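HOUSEKEEPING PRACTICE -- WEEK 2 NOTES
Linen room: elastic edges, sorting and folding
Calum Geddes (notes typed up by Si-woo Seol)

Quiz moved, see end. Bring your own pillowcase if you can, we ran short.

Recap from last week
Flat sheets: thirds, then thirds again, closed edge to the front of the shelf. Same for doonas covers. If the stack leans, refold the bottom one, don't just shove it.

Why elastic gets its own session
Most of the mess in a linen cupboard is elastic. It pulls the cloth in, hides the corners, and a rolled-up fitted sheet takes the room of 2 folded ones. Also where the wear shows first. Run the gathered edge through your fingers the whole way round -- feel for flat spots, popped stitches, crunchy bits (perished elastic, goes to rags).

Sorting before folding
Colour first, then size. Lay pieces out side by side, elastic edge where you can see it, body of the cloth spread away from it. Dusty pinks and creams get mixed up under the linen room lights so check twice. Tag says size; if no tag, measure the long side. 192 cm or under goes in the single pile for our purposes.
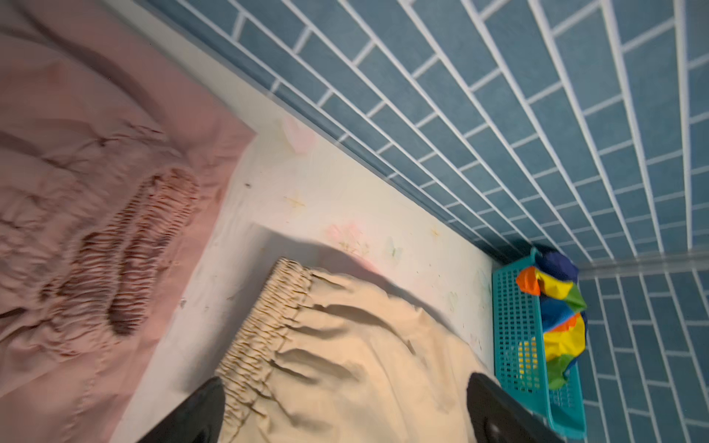

Folding, fitted
1. Inside out, hands in two corners on the short side.
2. Flip one corner over the other so they nest. Seam inside seam.
3. Repeat for the other two, then all four together.
4. Lay down, gathers facing up. Tuck the curved edge in to make a straight line. This is the step everyone rushes.
5. Thirds lengthways, then thirds again. Smooth with a flat hand, no tugging on the elastic.

Target is 15 sheets a session, neat before fast. Calum will unfold a couple to check teh corners.

Shelf labels
Size, colour, date in. Pencil only. The old Parnex labels leave glue on the shelf -- use the Trilto ones in the drawer.

To do
Read the care label sheet, both sides. Quiz is now 9 July 2018, start of class, symbols only.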